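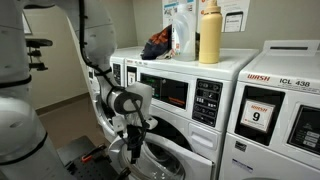

¿Se puede tener intolerancia a la histamina y seguir comiendo queso?

Depende del queso y de la persona. A mí los frescos, como el requesón o la mozzarella, no me dan ningún problema, pero un trozo pequeño de queso muy curado me deja la cara roja y un dolor de cabeza que dura hasta la noche.

Me hizo esta pregunta Rocío Pereyra en un comentario y le prometí contestar con más calma. Primero debo decir que no soy médica. Escribo lo que me pasó a mí, y mi español todavía tiene errores, perdonad.

Durante mucho tiempo pensé que era alergia a la leche. Me hicieron las pruebas y salieron negativas. La dietista, Fatima Balogun, me pidió que apuntara todo lo que comía durante 14 días, con la hora y los síntomas. Fue bastante aburrido, pero en el cuaderno se veía una cosa clara: los peores días eran los de queso viejo, tomate y atún de lata. Con la leche del desayuno no pasaba nada.

Después quité esos alimentos durante 20 días y los volví a probar uno por uno. Es importante no hacer esto solo, porque es fácil quitar demasiadas cosas y comer mal. Mi amiga Puspita lo hizo por su cuenta y terminó comiendo casi siempre arroz con calabacín.

Lo que como ahora sin miedo: requesón, mozzarella fresca, queso crema y un queso de cabra tierno que compro en el mercado. Lo que evito: parmesano, gouda viejo, roquefort y cualquier queso rallado de bolsa que lleva varios días abierto. El manchego semicurado lo tolero si es poco y si no bebo vino en la misma comida. El vino tinto es otro asunto y lo dejo para otra entrada.

También me fijo en las sobras. La carne o el pescado que quedan los congelo el mismo día, en porciones pequeñas.

En diciembre viene mi familia y habrá una tabla de quesos muy grande en la mesa. Ya avisé a mi cuñada de que yo llevo mi requesón, con miel y nueces para los demás, porque las nueces todavía no las he probado otra vez.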